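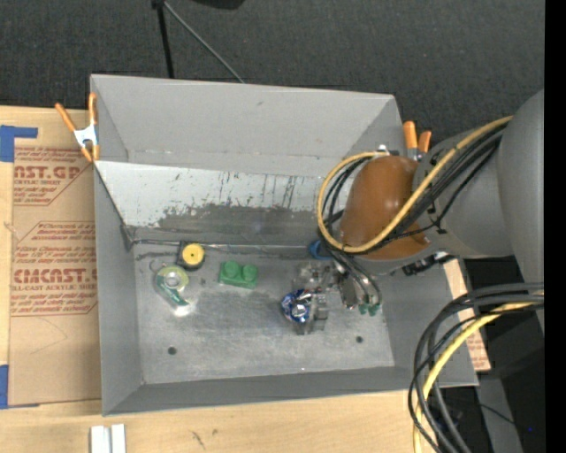
Bin Picking Cell: Cable Snag and Return to Service

The Clornamance bin picking cell was taken out of use on 07/05/2024 after a cable on the robot arm caught on the rim of the bin during an unattended run. No one was hurt. The arm, the gripper and the bin have been inspected, and the cell is back in limited service under the conditions set out in this notice.

What happened

The cell was working through a standard mixed-object run, in which the arm picks small household items and toys from an open bin and puts them back in a new position. Toward the end of the run the planner chose a grasp close to the right wall. To reach it, the wrist turned almost to the end of its permitted range, and a loop of cable that had worked free of its tie was drawn over the corner of the bin. The arm went on pulling for nearly 5 seconds before the force limit stopped it.

The bin was dragged a short distance across the table and one of its clamps came off. The cable jacket was cut through at the point of contact, and the gripper lost its signal with an object still in its fingers. The fingers stayed closed, as they are designed to do.

The operator on duty heard the clamp fall from the next room and pressed the emergency stop. The stop worked correctly.

Findings

The Okafor safety office reviewed the robot log together with the operator's written account. Two causes were identified.

The first was the cable routing. The cables along the forearm had been tied for the earlier, shorter gripper. When the Fikow gripper was fitted in October, extra length was left at the wrist to allow for rotation, and the ties were not moved. The slack was within the supplier's guidance for open workspaces, but that guidance does not cover work inside a bin with raised walls.

The second was the force limit. It had been raised during a calibration exercise so that the fingers could press against the sloping panel without stopping the run. The limit should have been restored afterward. The change was not entered in the cell log, and operators on later shifts had no means of knowing about it.

The review also noted that the collision model used by the planner includes the arm, the gripper and the bin walls, but does not include cables. The planner therefore reported the path as clear.

Corrective steps

The damaged cable has been replaced and the forearm ties have been moved. Wrist rotation is now limited in software whenever the gripper is below the rim of the bin. The force limit has been returned to its original value and can be changed only with the supervisor's key. The Weleo project team has been asked to add a simple cable volume to the collision model before the next planner release.

Until that release is approved, the following conditions apply:

Runs are limited to 30 minutes, and an operator must remain within reach of the emergency stop throughout.

Arm speed is held at 20 percent of maximum whenever the gripper is inside the bin.

Cables, ties and clamps must be checked by hand before each run and the check entered in the cell log.

Staff who notice a loose tie, a mark on a cable jacket or any movement of the bin should stop the run and report it to the safety office before restarting. Reports may be made by phone or on the form kept at the cell. Overnight runs remain suspended until further notice.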